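## 4. Ranger les embouts dans le coffret

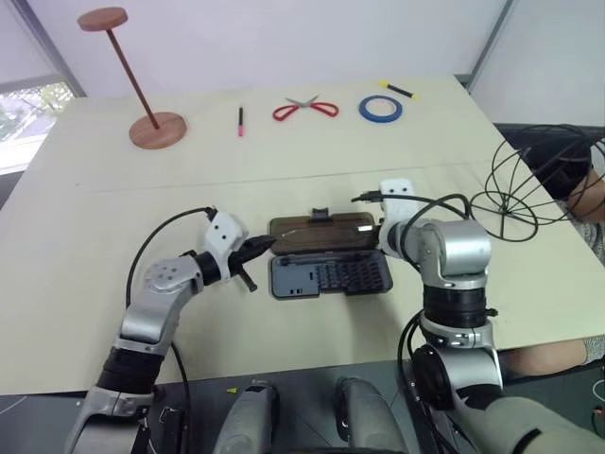 Le coffret Sovach se range à plat, sur une table dégagée devant soi. Les embouts retrouvent leur place un par un, avant la fermeture du couvercle. Le couvercle brun translucide reste ouvert pendant toute l'opération ; la petite languette foncée qui sert à le fermer se trouve sur son bord supérieur. Dans le bac gris-bleu, les fentes à embouts sont à droite et les compartiments moulés à gauche.

1. Poser le coffret à plat, couvercle ouvert.
2. Essuyer chaque embout avec un chiffon sec.
3. Enfoncer l'embout dans sa fente jusqu'à la butée, sans forcer.
4. Placer les accessoires plus gros dans les compartiments moulés.
5. Rabattre le couvercle et appuyer sur la languette jusqu'au déclic.

**Remarque** – Un embout qui dépasse empêche la fermeture. Rouvrir et l'enfoncer de nouveau.

**Attention** – Ne pas ouvrir le couvercle au-delà de 165 degrés environ : la charnière se déboîte. Ne pas utiliser de solvant sur le plastique translucide.

Les embouts de la série Clurell se logent dans les mêmes fentes. Ceux de la série Zasow sont plus longs et demandent le bac profond, vendu à part (voir section 2).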